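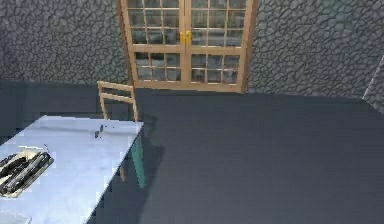 Image courtesy of Goodall Design Office

Historical Society Approves Plan for Former Mallero Inn

The Mallero Historical Society has approved a plan to return the ground floor of the former Mallero Inn to public use, the society announced on 21 July 2020. The vote closes a review that began in January and clears the way for the society to apply for a building permit from the town.

Under the plan, the old dining room will become a reading and meeting room open to residents at no charge. The adjoining kitchen will be converted to a storage area for the society's collection of town records, which is now divided between two rented rooms on Rultov Street. The upper floor is not part of the project and will remain closed.

"The inn has been part of daily life in this town for a very long time, and we want people to be able to walk through its door again," said Emmett Lyons, president of the society. "The board took its time with this decision. Members raised fair questions about cost and about parking, and the plan is better for it."

The building stands at 104 Rultov Street and has been owned by the society for three years. It last operated as an inn and restaurant under private ownership. When the business closed, the contents of the guest rooms were sold, but the ground floor was left largely as it was.

Goodall Design Office prepared the drawings submitted with the proposal. The interior has stone walls and glass-paned wooden cabinet doors, and the approved plan calls for exposed stonework to be cleaned and repointed where the mortar has failed. No stone surface on the ground floor is to be painted or covered. The heating system will be replaced, and the wiring will be brought up to current code before any finish work begins.

The society's written decision attaches two conditions to the approval. The first requires that the street entrance keep its present width and height, with an accessible entrance added on the north side of the building. The second limits evening events to 128 people — the figure set by the fire marshal for the ground floor as a whole — and requires that they end by 10 p.m.

Parking received the most comment during the review. Residents of Rultov Street asked that visitors be directed to the municipal lot behind the library, and the society has agreed to post signs and to print directions on all event notices. No new spaces will be built on the property.

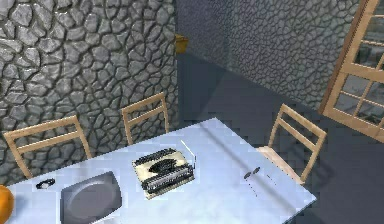

Schedule and Funding

Work is expected to proceed in three phases. The first covers the roof and the drainage along the rear foundation. The second covers heating, wiring and the new entrance. Interior repairs and furnishing make up the third. The society will seek separate bids for each phase and will publish the results on its notice board and in its newsletter.

The first phase will be paid for from the building reserve. The society has applied to the Teltora Fund, a regional preservation program, for help with the second and expects an answer before the end of the year. Should the application be declined, the second phase will be delayed until other money is found. Member dues will not be raised to pay for the project.

The records on Rultov Street will remain available to researchers by appointment throughout the work. Requests for deeds, tax rolls and parish registers should be made in writing at least one week ahead. The society's map collection is being cataloged and cannot be consulted until that work is finished.

Copies of the decision and the full set of drawings may be examined at the town clerk's office during regular business hours. Written comments on the work schedule may be left with the clerk or mailed to the Mallero Historical Society, 104 Rultov Street.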